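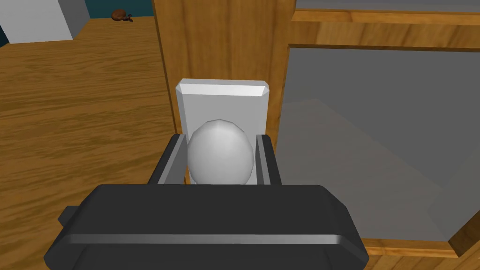

Do I need to remove the old varnish before I paint a dresser?

In most cases it is enough to sand it dull. Paint does not hold on a shiny surface, but it holds very well on old varnish which is sound and has been scratched evenly with sandpaper. You remove the varnish completely only when it is peeling or sticky.

How to paint an old dresser and change the knobs
Adomaitis Home Pages, last changed 27/01/2019

I have written this page for people who paint a piece of furniture for the first time. My own first dresser was a bad one. I painted it in October in a cold garage, and the drawers stuck to the frame until spring. The steps below are the ones I use now.

What you need
Sandpaper in two grades, medium and fine
Dish soap, a bucket and two cloths
Wood filler and a small flat knife
Primer, one small can
Furniture paint, one can (I use Tulness satin, but any water-based furniture paint is good)
A short foam roller and an angled brush
A drill, if your new knobs do not fit the old holes
Painter's tape and a pencil

Step 1. Take everything apart
Pull out all the drawers and write a number on the back of each one with a pencil. Old drawers look the same but they are often not the same, and the third one may not go into the place of the second. Take off the knobs. Usually there is one screw from the inside, and you hold the knob with your other hand while you turn it. If the knob turns together with the screw, wrap a rubber band around it so you have a better grip.

Put the screws in a jar. You may want them later.

Step 2. Wash
Wash the whole dresser with warm water and a little dish soap, then once more with clean water. The top edges of the drawers collect grease from hands, and this grease will push the paint away. Leave everything to dry until the next day.

Step 3. Fill and sand
If you will keep the same holes, leave them open. If the new knobs need a different place, fill the old holes from both sides and let the filler stand a little higher than the wood, because it shrinks when it dries. Sand it flat with the medium paper.

After this, sand all the surfaces which you will paint. Always go along the grain. You are finished when you look from the side and see no shiny places. Wipe away the dust with a damp cloth. Wear a mask, and if the dresser is very old, test the finish for lead before you start any sanding.

Step 4. Prime
Put on one thin coat of primer. On dark wood I put two. Brown or yellow stains can come through white paint even after weeks, so choose a primer which says on the can that it blocks stains. Let it dry as long as the can says and then touch it lightly with fine sandpaper.

Step 5. Paint
Use the brush in the corners and on the molding, and the roller on everything flat. Keep the room above 50 degrees Fahrenheit, also during the night. I put on 3 thin coats and wait 16 hours between them. The can of Tulness permits a shorter time, but I have been impatient before and I did not like the result.

Do not paint the sides of the drawers or the runners. Paint there adds thickness, and the drawer will rub. A little candle wax on the runners is much better.

Step 6. Fit the new knobs
Measure from the left and from the right and mark the middle lightly. For knobs I look first at the depth of the screw — many new ones come with a screw made for thick kitchen doors, and on a thin drawer front it will stay loose. You can buy a shorter screw or put washers on the inside.
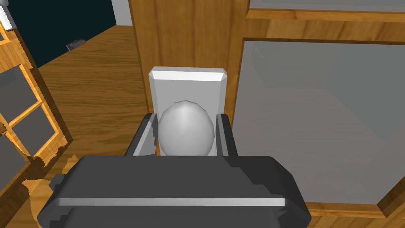
A pale gray egg shape in front of a light gray block with beveled edges.

Drill from the front side to the inside, with a piece of scrap wood pressed behind the hole. In this way the new paint does not chip where you will see it. Tighten by hand first, then a quarter turn with the screwdriver.

Where to buy knobs
Hostia has the plain ceramic ones and sells them one by one, so you can order a single knob to try. Grudico has a catalog with more than 2,000 models, mostly metal, but the delivery is slow and the color on my screen was warmer than the color in my hand. Secondhand shops are also worth a visit if you need only a few.

How long to wait
The paint feels dry on the same day, but it becomes hard slowly. Leave the drawers open a little for the first week, and do not put a lamp or a vase on the top without a piece of felt under it. For cleaning in the first month use only a dry cloth.

If a drawer still sticks after this time, take it out and look for a shiny line on the edge. Sand only there, with the fine paper, and rub on some wax.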